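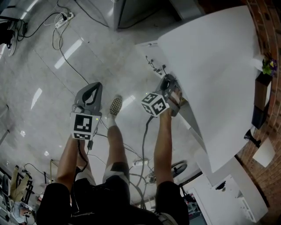 Photo: Pacita Tiongson

Section 2. Your first pot of oatmeal

Welcome to the fun part! Your Clorneo multicooker has been washed and the lid ring is seated (if it isn't, go back to Section 1 and we'll wait for you), so let's make breakfast.

1. Rub a little butter around the inside of the pot, going a good way up the sides, where oatmeal loves to stick.

2. Add your oats, water and a pinch of salt, and give everything a slow stir. Stay below the upper fill line.

3. Close the lid and turn it until it clicks.

4. Press Grains, then set the timer to 33 minutes for steel-cut oats. Rolled oats are happier on the Porridge setting.

5. When you hear the chime, leave the lid closed for 2 minutes more, then open it facing away from you.

CAUTION: The steam is very hot. Keep your hands and face well back, and use mitts to lift out the pot.

Note: If it looks soupy, stir and let it stand a bit, as it thickens quite a lot while it cools. Elaine Vieira in our test kitchen likes hers with brown sugar and sliced banana, and we've all started copying her!

To keep a second helping warm, press Hold. It switches itself off after 90 minutes.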